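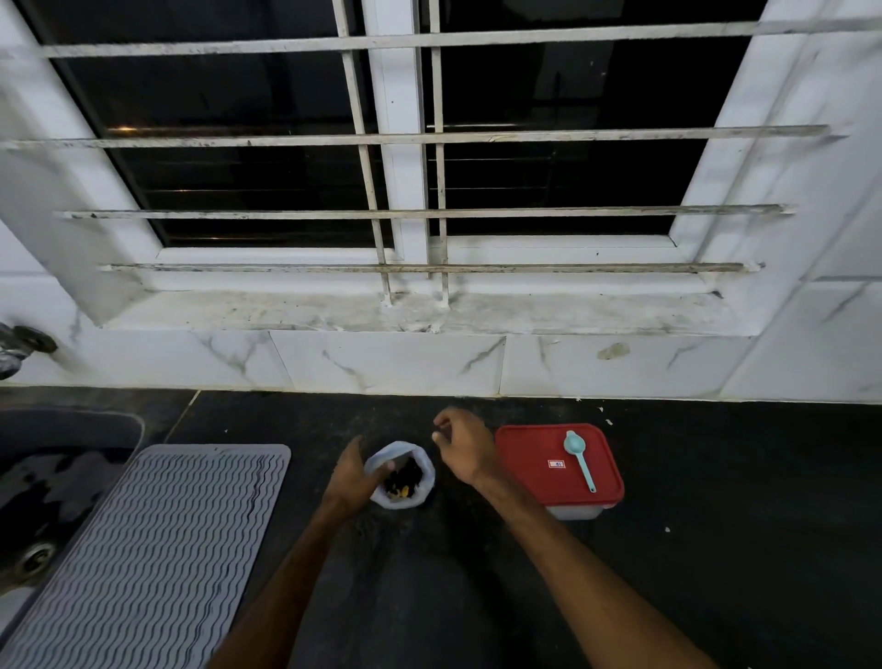 Courses > Home Food Storage > Handout 6

Moving dry goods from the bag to a container
Notes by Dalal Nseir

Anything bought in a thin plastic bag should be moved the same evening. Folded tops work loose and the contents pick up kitchen smells.

Set up on the counter, away from the sink. Put out the container, its lid, a scoop, and zip-lock bags for whatever does not fit. A long-handled scoop is easier in a deep bag. Fold the rim of the bag outward so it stays open, and hold it with your free hand.

Check before you pour. Take a scoop from the top and one from the bottom and look for clumps, webbing or insects. If you find any, stop and keep that bag apart from the rest.

Labels: name of the food and month packed, such as November. Stick them on the front of the container. A label on the lid is no use once lids get swapped, as Hadi Ghanem's group found last term.
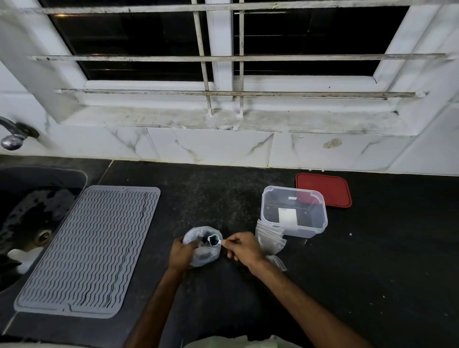
Can new stock go on top of what is left in the container?
It is better to empty the old food into a zip-lock bag, wash and fully dry the container, then fill it with the new stock and use up the bag first.

For Sunday: bring 2 containers with lids that fit. Carla Rizk has spare labels.

Filed under: Pantry, Dry goods, Class notes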